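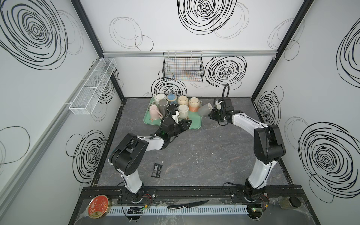 Zwischenbericht an die Förderstiftung Brzozowska
Vorhaben: Nachbarschaftliche Wohnberatung im Quartier Hedton
Berichtszeitraum: erstes Förderhalbjahr
Vorgelegt von: Maysoun Atallah, Projektleitung

1. Stand der Arbeiten

Das Vorhaben befindet sich im sechsten Fördermonat. Die offene Sprechstunde wurde wie im Antrag vorgesehen eingerichtet und findet in den Räumen des Trägervereins Setar statt. Bis zum Ende des Berichtszeitraums wurden mehr als 600 Beratungsgespräche geführt. Den größten Anteil bilden Fragen zur Nebenkostenabrechnung, gefolgt von Anträgen auf Wohngeld und der Vorbereitung auf Gespräche mit Vermietern.

Die Nachfrage am späten Nachmittag lag deutlich über der Planung. Die Sprechstunde wurde daher bis 19 Uhr verlängert, der wenig besuchte Vormittagstermin entfiel. Zusätzliche Personalkosten sind dadurch nicht entstanden. Längere Fälle werden nunmehr ausschließlich nach Terminvereinbarung bearbeitet.

2. Schulung der Beratenden

Im ersten Durchgang schlossen 15 Personen die Grundschulung ab. Inhaltliche Schwerpunkte waren Mietrecht, Datenschutz und Gesprächsführung. Der zweite Durchgang beginnt im Dezember. Anas Twal hat die Unterlagen überarbeitet und um ein Kapitel zur Untermiete ergänzt, das in den Rückmeldungen der Teilnehmenden mehrfach gewünscht worden war.
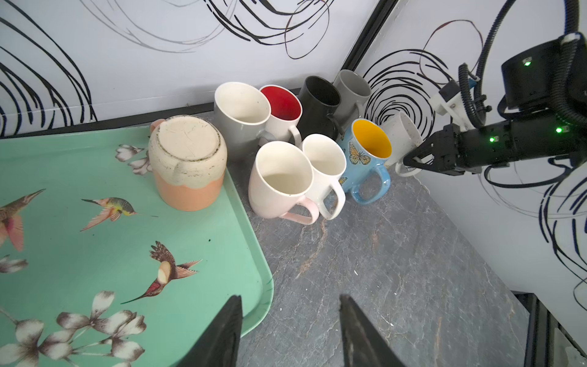 Die kollegiale Fallbesprechung hat sich als fester Bestandteil etabliert. Offen ist weiterhin die Frage der Sprachmittlung. Für Arabisch und Polnisch stehen verlässliche Kräfte zur Verfügung, für Rumänisch konnte bislang nur in Einzelfällen eine Vermittlung erreicht werden.

3. Abweichungen vom Arbeitsplan

Die Einführung der Terminsoftware Devow verzögert sich um zwei Monate. Ursache ist die noch ausstehende Vereinbarung zur Auftragsverarbeitung — der Entwurf liegt dem Anbieter vor. Bis dahin wird der Kalender in der bisherigen Form weitergeführt. Die für die Einführung vorgesehenen Mittel sind noch nicht abgerufen.
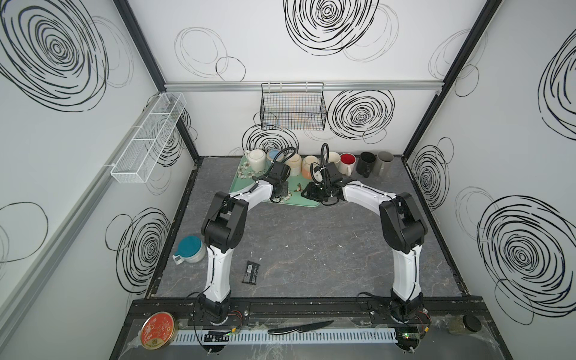

Ebenfalls verschoben wurde die Befragung der Ratsuchenden. Der Fragebogen lag zunächst nur auf Deutsch vor und erwies sich im Probelauf als zu umfangreich. Eine gekürzte Fassung mit sechs Fragen wird derzeit übersetzt.

4. Mittelverwendung und Ausblick

Die Ausgaben für Honorare und Miete entsprechen dem Finanzierungsplan. Im Ansatz für Druckkosten verbleibt ein Rest, dessen Umwidmung zugunsten der Sprachmittlung wir hiermit beantragen. Eine Erhöhung der Gesamtsumme ist damit nicht verbunden.

Für das zweite Halbjahr sind der Abschluss der Befragung sowie Gespräche mit den örtlichen Wohnungsunternehmen vorgesehen. Der Einzelnachweis der Ausgaben wird mit dem nächsten Mittelabruf eingereicht.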